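COMMUNIQUÉ DE PRESSE - Février

Golota lance « Bacs ouverts », son atelier de tri de fils et de câbles

Bonjour à toutes et à tous ! Je m'appelle Jong-dae Pyo, j'anime les ateliers chez Golota, et je suis ravi de vous présenter notre petit nouveau. On a tous chez soi un tiroir plein de fils qu'on n'ose plus ouvrir, non ? Eh bien nous, on a décidé de le vider sur la table - et de trier pour de bon.

Le principe est tout bête. On étale tout, on attrape un brin, on le dégage des autres et on le pose dans un bac. Les bacs jaunes, je les aime beaucoup pour ça : un fil foncé se voit tout de suite sur le fond clair, même quand il fait des boucles dans tous les sens. 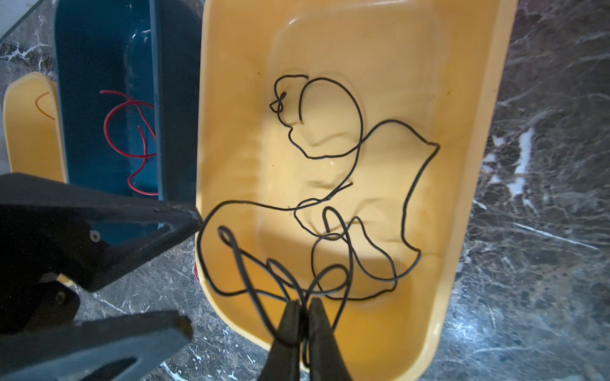
Pour la première saison, nous avons reçu 222 inscriptions, et il reste 28 places pour les séances du soir à Lestudley (18 h 30, venez avec vos propres fils, c'est bien plus amusant). Mon collègue Tihomir Mladenović s'occupe de la partie réemploi : il vous montre comment reconnaître un fil encore bon, comment l'enrouler sans le casser et où déposer le reste. 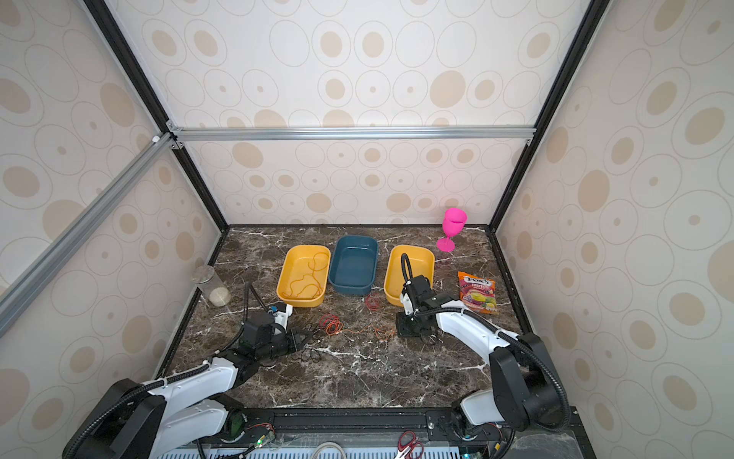
Trois bacs en rangée sur le plateau de marbre brun, avec des fils à trier devant.

On me demande souvent par quoi commencer. Moi, je commence par la couleur ! Les rouges ensemble, les noirs ensemble, les orangés de leur côté, et la longueur on verra après. Tihomir fait l'inverse et nous ne sommes toujours pas d'accord - vous pourrez nous départager sur place. Une seule consigne : on ne tire jamais d'un coup sec sur un nœud.

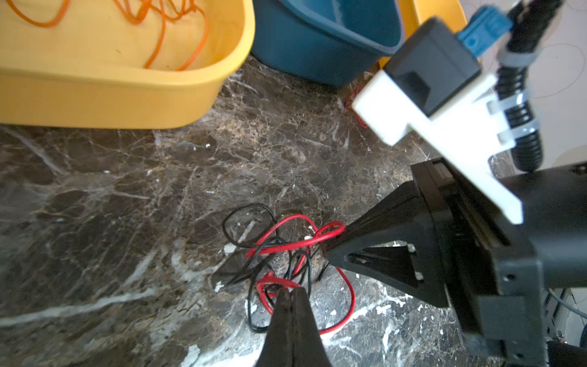 Fils rouges et noirs emmêlés sur le marbre, près des bacs jaune et bleu canard.

L'atelier passera ensuite par Essien, puis par Wanine, avec 63 places dans chaque ville. La séance dure 68 minutes, pause-café non comprise (je tiens beaucoup à la pause-café). Les journalistes qui veulent assister à une séance ou mettre la main à la pâte sont les bienvenus, il suffit de me prévenir la veille.

Contact presse : Jong-dae Pyo, Golota, Lestudley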